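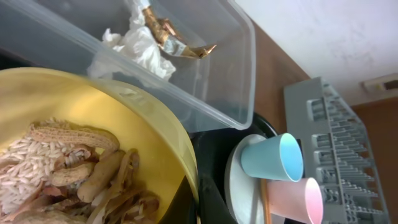 ## The dish arms at Prandivano, a thread

**1/** Rice, peanut shells and one yellow bowl. At Prandivano this used to be about two seconds of work for whoever was standing nearest the bin. Now it's a project with a budget.

**2/** The pitch from Prorkano: two arms clear the lunch trays, kitchen staff get "freed up." I asked Nives Rizzi, who runs the back kitchen, what for. She's still waiting to hear.

**3/** We send back more than 500 trays on a busy lunch in April. Let me know when the arms have done 100 without a person standing by.

**4/** Ryan Naylor used to wash. His new title is "station support." He sets out the dishes, watches, and steps in. Same pay, more standing, and he can't chat with the line anymore. 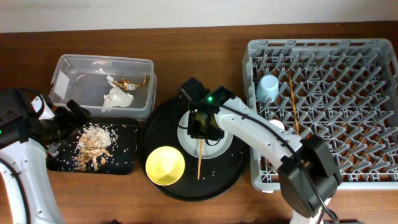

*Scraps on the black tray, one cup in the rack, right arm over the plate.*

**5/** Fine, it can get at a plate. I'd still like to see it on a baking pan with burnt cheese.

**6/** Hugo Sabatier says I'm being unfair and his back hurts less. I believe him about his back. I'd also like the hours in writing before the fall schedule, and so would he.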